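# Unit 6: Draining and Racking of Tableware

Course notes, Household Practice I. Prepared by Heloísa Medeiros, revised in March by Nhung Phan.
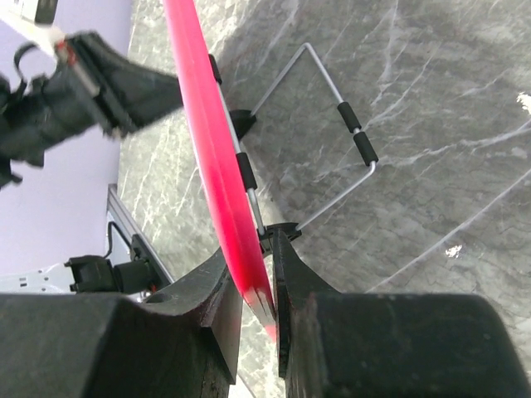 A drying rack has two jobs: to hold each item on edge, and to touch it in as few places as possible. Water leaves a plate mainly by running down the face and collecting at the lowest point of the rim. If that point rests on a flat surface, a film stays trapped under it. If it rests on a rod, the film breaks and drips.

## 6.1 Terms

**Rim** - the outer edge of a plate or tray. On shaped pieces it is curved in two directions and will not sit flat against a straight support.

**Rod** - a single length of metal wire, straight or bent.

**Loop** - a rod bent back on itself to form an upright support.

**Sleeve** - a cover fitted over part of a rod. Sleeves increase friction and protect glaze, but water can creep under the ends. Check them when the rack is cleaned.

**Lean** - the angle between the item and the vertical.

## 6.2 Placement

1. Clear the counter under the rack and wipe it. Marbled and other patterned surfaces hide drips, so wipe the whole area.
2. Load the largest items first, at the back.
3. Hold the item by the rim, at one side. Do not grip across the face.
4. Lower it until the bottom edge meets the rack, then let it lean. Release only when it has stopped moving.
5. Leave one empty slot between deep items. Flat items may use adjacent slots.

Glossy pieces slide more than matte ones and need a steeper slot or a sleeved support. Dark and saturated colors show mineral spotting sooner than white; dry these with a cloth if the water is hard.

## 6.3 Common faults

*Nesting.* Two plates lean together and the faces touch. Drying time at least doubles in our kitchen. Separate them.

*Overhang.* The item extends past the end of the rack and tips when a neighbor is removed. Move it inward.

*Rim on counter.* The item is too tall for the slot and its lower edge passes between the rods. Use a wider rack or lay a folded towel beneath.

## 6.4 Exercise

Work in pairs. Load the rack with 13 mixed items, wait, then unload and record any item still wet at the rim. Repeat 3 times, changing only the lean. Use the sheet from Unit 5 and note the position of each wet spot - top, side or bottom.

Hand sheets to Everaldo Tavares before the next practical. Pairs who missed the glassware session should see him first.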